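Lesezeit: 3 Minuten

Bildschirm neben dem Fenster: Blendung auf der Tischplatte, bringt eine matte Auflage wirklich was?

Ich habe seit März einen neuen Arbeitsplatz zu Hause, Schreibtisch von Primwood, helle Platte, Fenster rechts daneben. Seitdem lese ich mich durch Ratgeber und werde immer misstrauischer. Jeder zweite Artikel will mir eine Schreibtischauflage verkaufen, jeder dritte eine Monitorlampe, und angeblich ist danach alles gut. Mein Problem ist aber gar nicht der Monitor selbst. Der Bildschirm spiegelt kaum. Es ist die Platte, die mir tagsüber entgegenstrahlt.

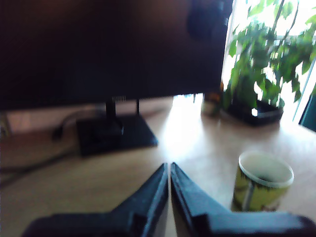 Mein Platz bei Tageslicht, Bildschirm dunkel.

Der helle Fleck rechts vom Monitorfuß liegt so ziemlich dort, wo ich beim Tippen dauernd hinsehe. Gegen Mittag ist es am schlimmsten, abends merke ich nichts. Im Laden in Prokorcombe wollte man mir gleich eine Folie fürs Fenster und dazu einen neuen Monitorarm andrehen. Den Arm hat der Verkäufer mit »besserer Lichtführung« begründet, da bin ich gegangen.

Also: Hat jemand so eine matte Auflage über längere Zeit benutzt? Oder ist das wieder so ein Ding, das nach zwei Wochen wellig wird? Umstellen geht nur begrenzt, die Kabel kommen von links und die Steckdose ist auch dort.
Leokadia Kołodziej, 21. Mai 2025

Antwort 1 (als hilfreich markiert)

Auflage ja, aber nicht aus Kunstleder. Die meisten davon glänzen mehr als der Tisch, auch wenn »matt« draufsteht. Ich habe Filz in Dunkelgrau, Meterware, selbst zugeschnitten, und der liegt seit zwei Jahren flach. Die Maus läuft darauf allerdings mäßig, dafür liegt bei mir ein normales Mauspad obendrauf.

Bevor du Geld ausgibst: Leg ein dunkles Handtuch auf die Stelle und arbeite einen Vormittag so. Wenn du danach immer noch die Augen zukneifst, kommt es vom Fenster, und dann hilft dir auch der teuerste Filz nichts. In dem Fall Rollo oder Lamellen, halb schräg gestellt. Folie würde ich mir sparen, die macht dir das Zimmer im Winter dunkel und geht schlecht wieder ab.

Antwort 2

Monitor runterdrehen und gut. Die stehen ab Werk alle viel zu hell.

Antwort 3

Zu Antwort 2: Das macht es doch eher schlimmer, wenn die Platte heller ist als das Bild. Tagsüber würde ich den Monitor heller stellen.

Ich traue den Auflagen auch nicht so recht. Hatte eine von Eberhard, die roch wochenlang und hat sich an der Vorderkante aufgerollt. Habe sie verschenkt. Was bei mir geholfen hat, war den Tisch eine Handbreit vom Fenster weg und den Monitor etwas weiter nach links. Die Kabel gehen meistens weiter, als man denkt, sonst eine Verlängerung, kostet fast nichts. Ob das bei dir reicht, kann ich von hier aus nicht sagen, hängt ja auch davon ab, wie tief die Sonne steht.

Kontakt | © Fellstead Hilfeforum | Nach oben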